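Faline Street Reading Room
Progress report to the Clanarov Fund, first half of the grant year
Thu 6 January

You asked us to keep this to one page and to be frank. We can manage one of those for certain.

The grant was for three things: a bigger lending shelf in languages other than English, longer opening hours, and a roof that keeps water on the outside. The roof is done. It took 2 contractors, the first of whom looked up at the ceiling, said "huh," and did not return our calls. The second finished in nine days and charged what the first had quoted for looking.

The lending shelf now holds 1,006 titles, against a target of 900. Before anyone at the Fund gets excited, almost 50 of these are the same cookbook, donated by a publisher with a full warehouse and a kind heart. We have counted them because they are books. You may wish to subtract them.

Picture books go out faster than anything else, and the Chinese ones go fastest of all. Parents borrow them for their children and then keep them an extra week for themselves. Fables do especially well, with foxes and monkeys well ahead of anything about sharing.

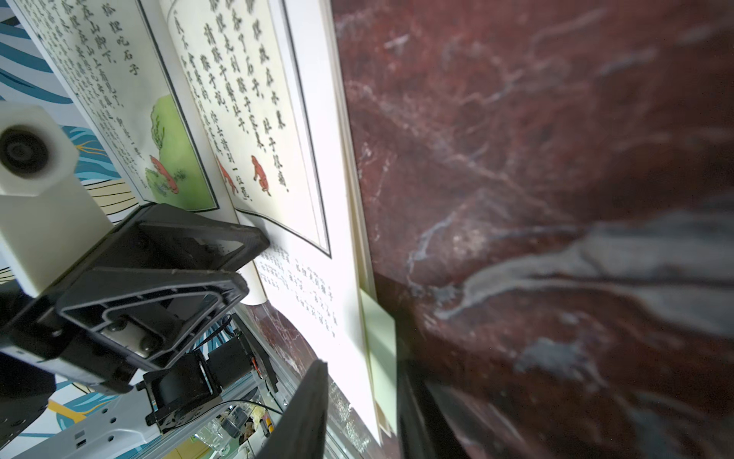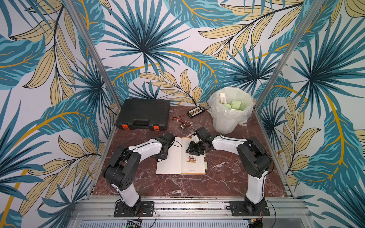 Opening hours are the weak spot. We promised 4 evenings a week and are running three. The missing evening was lost to the heating, which shuts itself off at six and can be reset only by the landlord, Skarel Properties, whose office closes at five. We have written to them twice. They have replied once, to tell us about a parking policy. We have no parking.

The new catalog software, Lemma, went in over the fall. It is a great improvement on the card box, apart from its firm belief that every overdue book was due in 1970. Our borrowers have been good about the letters. One family sent back a check for the fine, which we returned, with some regret.

On money: we are under budget on books, over on the roof, and exactly on target for postage, a line we made up. We would like to move the unspent book money to heating repairs and need your written approval to do so. The form is attached, signed in the wrong place and then in the right one.

The next report is due in April. We expect to have the fourth evening running by then, or a much thicker file of letters to Skarel.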